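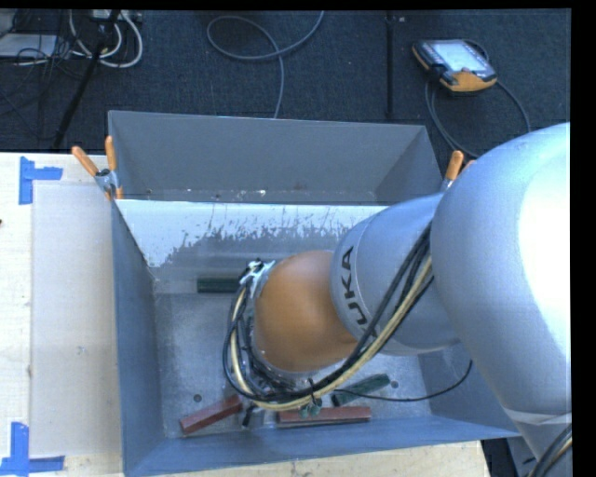

Why does a warehouse hold safety stock when its average demand is already known?
Because the average says nothing about the spread. Orders arrive unevenly and suppliers deliver late, and a stock level set to the mean will run short in a large share of cycles.

Unit 4. Reorder points and safety stock
Course notes, S. Riviere

4.1 Terms
Lead time (L) is the interval between placing an order and having the goods on the shelf. It includes inspection and put-away, which students tend to leave out. Daily demand (d) is taken as a mean over a stated period. The reorder point (R) is the stock position at which a new order is placed.

Stock position means stock on hand plus stock on order, minus backorders. Using stock on hand alone leads to double ordering whenever L is longer than the order cycle.

4.2 Basic relation
R = d × L + SS

SS is the safety stock. If demand varies from day to day and lead time is fixed, then

SS = z × s × √L

where s is the standard deviation of daily demand and z is set by the service level. The square root applies only if demand on one day is independent of demand on the next. Promotions break this condition – see the Priltard case in Unit 5.

4.3 Worked case
The Cercombe depot stocks a pipe fitting with mean demand of 20 units per day, s = 3 and L = 4 days. Take z = 1.65, a service level of 95 percent per cycle.

Demand over lead time: 20 × 4 = 80
Safety stock: 1.65 × 3 × 2 = 9.9, rounded up to 10
Reorder point: 90

Always round safety stock up. The service level here is the chance of no stockout in one cycle. It is not the fill rate, and the two are often confused in supplier contracts.

4.4 Variable lead time
When L also varies, the variance of lead time enters the formula, multiplied by the square of d. For fast-moving items this term usually dominates.

Exercise: repeat 4.3 with mean demand of 31 and all other values unchanged. State R and comment on SS.

Reading: Besson, chapter 3; Guérin's notes on the Ultmont data.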